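## Part Two: Setting Up the Stacking Square

Welcome back, and if you have skipped Part One because you were itching to get the cubes out of the bag, you are in very good company. Please do go back to it at some point for the notes on storage. Everything you need for laying out the square and building your first stack is in the pages that follow, and you can work through them at your own table with the set beside you.

The Saltlow set is a simple thing. There are colored cubes, there is a roll of black tape, and there is a booklet of patterns that Yupin Chaiyaporn drew up over one long rainy spring. What makes it pleasant to use is the square. Once you have a square taped down on the table, everybody who sits there knows where the building happens, and the rest of the table can go on being a table.

### 2.1 Choosing the surface

Nearly any flat table will do. We have used kitchen tables, a desk with a wobbly leg (folded card under the foot, good as new), and once the lid of a chest freezer. A few things are worth a look before you reach for the tape.

1. Clear the table and wipe it down with a barely damp cloth. Crumbs are the great enemy of tape.
2. Let it dry fully. Go and make yourself a cup of tea.
3. Run your palm over the part you plan to use. You are feeling for ridges, old candle wax, and the edges of boards or table leaves.
4. Set one cube down and give it a gentle nudge on each side. If it rocks, move it along a little and try again.
5. Sit where the builder will sit and look at the surface. If a lamp or window throws a strong shine across it, try turning your chair or closing the curtain halfway.

**Note:** A wooden table with a visible grain is perfectly fine, and many people like it best. The black tape shows up beautifully against pale wood. On a very dark table you may want to lay down a sheet of light card and tape your square on that.

**Caution:** Do not put tape on a freshly oiled or waxed table. It will not hold, and it can lift the finish when you peel it. Try a short piece on the underside first and leave it there overnight. If it comes away clean, go ahead.

### 2.2 Laying the tape square

Take your time over this. It is a ten-minute job the first time and a three-minute job ever after, and a tidy square will last you through a good many afternoons.

1. Find the square template at the back of the pattern booklet and place it on the table where you want to build.
2. Decide which way it should face. Most people line it up with the edge of the table. You can also turn it so that one corner points toward the builder, like a diamond, and this is the position Panya Ongart uses for all the patterns in Chapter 4. Both are correct.
3. Make a small pencil dot at each corner, then lift the template away.
4. Cut your first strip a little longer than the side. Hold it taut between both hands, lower it onto two of the dots, and press from the middle outward.
5. Do the opposite side next, and then the two that join them. Let the ends overlap at the corners.
6. Trim the overlaps with round-ended scissors if you like a crisp corner. Leave them if you don't – it makes no difference to the stack.
7. Rub along every strip with the back of a spoon.

**Note:** The area inside the tape should be left bare. Please resist the temptation to fill it in with leftover tape, because cubes slide differently on tape and your lower cube may sit with one edge raised.

**Caution:** Never trim tape with a craft knife directly on the table. Brendan Fahy did this to his mother-in-law's dining table while we were testing the very first set, and she has mentioned it at every holiday meal since.

### 2.3 Getting the cubes ready

The cubes are painted, and like all painted things they appreciate a bit of care. Tip them out onto a cloth so they don't knock against the tabletop.

1. Pick out the cubes you need for your pattern and put the others back in the bag. A crowded table makes for a distracted builder, especially a small one.
2. Wipe each cube with a dry cloth. A damp one is all right for sticky fingerprints, but follow it with a dry one straight away.
3. Look over the faces for chips or bumps in the paint. A tiny chip on a side face is only a matter of looks. A bump on a face that will be sitting on another cube can make the stack lean, so turn that face to the side.
4. Line the cubes up outside the square, in the order you will use them, bottom cube first.

**Note:** If you are setting up for someone who finds it hard to tell certain colors apart, put a small sticker on one side face of each cube. Zeyu Dai uses a dot for the bottom cube and a star for the top one, and keeps the same marks for every pattern.

**Caution:** The cubes are for stacking. They are not for the bath, the dishwasher, or the dog. Keep the tape roll and scissors out of reach of very young children when an adult is not sitting with them.

### 2.4 The first stack

We always begin with two cubes. It may look too easy for the older members of your household, and they are welcome to roll their eyes, but the two-cube stack is where you learn how the paint slides and how much room your fingers need. It also shows you whether the table is level, something that is surprisingly hard to judge until you have a tower on it.

1. Take the bottom cube by two opposite sides and set it inside the tape. Near the middle is best, though anywhere with all four bottom corners inside the tape counts as a good placement.
2. Let go, and take your hand right away from the square before reaching for the next one.
3. Pick up the top cube by two opposite sides, fairly high up. If you hold it low, your fingertips will bump the cube below.
4. Bring it over the bottom cube and pause for a breath. Look at it from the front, and lean over to check from the side as well.
5. Lower it until you feel it touch. Do not press.
6. Open your fingers evenly, both sides together, and lift your hand straight up.

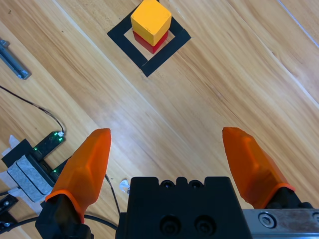 #### Pattern 1 – Yellow over Red

Red goes down first and yellow goes on top, with both inside the tape square. The yellow cube does not have to sit in perfect line with the red one, and a slight offset like this is perfectly acceptable for Pattern 1. What you want is for the top cube to be well supported and for the whole stack to stay within the black border.

Looking from above, you will see a good deal of yellow and only a narrow band of red, and that catches out many first-time builders. If you are checking someone else's work, bend down to table height and look at the stack from the side before you call out the color underneath. The yellow also picks up more of the light on its top face, so it can look paler there than on its sides. It is the same paint all over!

When you are happy with the stack, try these small variations before moving on to Pattern 2:

- Swap the colors, so that yellow is at the bottom.
- Build the same stack with your other hand.
- Turn the top cube a little farther with each try and find out how much of an offset you are comfortable with.
- Move to the other side of the table and build it from there.

**Note:** If you would like to keep score, use the sheet in the booklet and award 2 points for a stack that stands when you let go. Chalerm Intarasuk's house rules carry on until somebody reaches 700, which makes for a very long evening. We suggest stopping when the snacks run out.

### 2.5 If something isn't going right

**The top cube slides as I let go.** You are probably opening one finger before the other. Slow down at step 6, and wipe the cubes again with the dry cloth.

**The whole stack leans.** Take both cubes off and check the table under them for a crumb or a seam between boards. If the surface is clean, turn the bottom cube onto another face and try again.

**The tape is curling at the corners.** Press it down with the spoon. If it curls again by the next day, peel that strip off and lay a new one. Old tape seldom sticks well a second time.

**My builder keeps knocking the stack with a sleeve.** Roll the sleeves up, or have the builder reach in from the other side.

### 2.6 Clearing away

1. Take the stack down from the top, one cube at a time.
2. Wipe the cubes and return them to the bag with the booklet.
3. Leave the tape down if you will be building again within a few days. Otherwise, lift one corner with a fingernail and peel slowly, keeping the strip low and close to the table.
4. Rub away any stickiness with a little dish soap on a soft cloth, rinse with a damp one, and dry the table well.

Patterns 2 and onward are in Part Three, starting with the three-cube stacks. You can keep the same square for all of them.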